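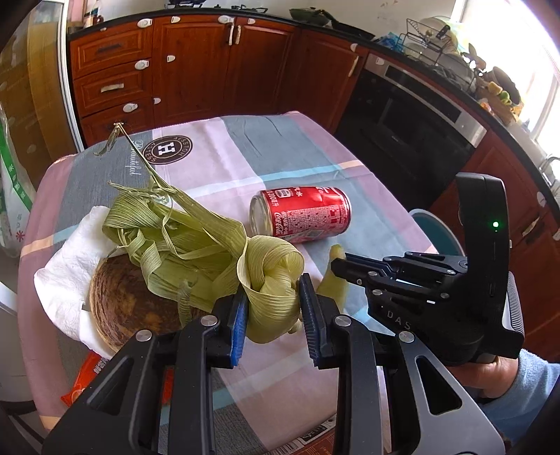
To: Fleet Operations list
From: Anoma Begum
Subject: Re: Charging allocation at the Sendeck depot

Dear colleagues,

Thank you to Keith Dawber for his note, quoted in part here so that members who joined in May have the background.

> The Sendeck depot is due to receive its electric vans before the second transformer is in service. Until then the site is limited to 200 kW across all bays. Could the list confirm whether overnight charging will be scheduled centrally, or whether each shift lead is expected to manage the bays locally? My drivers also ask what happens to the two diesel vans on the Jidia route.
>
> Keith Dawber

Overnight charging will be scheduled centrally. Régis Sabatier's team will publish the bay plan each afternoon by 4:00 p.m., and vans on the longest routes will be connected first. Shift leads may swap two vans within a plan but should not add a vehicle to it. Any van returning after 9:00 p.m. should be parked in the holding row and reported to the night desk.

The site limit rises to 400 kW when the second transformer is commissioned. The utility has not confirmed a date, and route planning should not assume one.

The diesel vans will stay on the Jidia route for the present. The round trip leaves too little reserve in cold weather, and the public chargers at Imai are often occupied in the early morning. Esmaeil Najafi is reviewing the winter range figures and will circulate them to this list.

Please note that charging cables must be returned to their hooks after use. Replacement of a damaged cable is charged to the depot budget at $300.

Questions about the Jurnport depot, which has its own supply agreement, should go to Rostam Dehghan directly.

Regards,

Anoma Begum
Fleet Operations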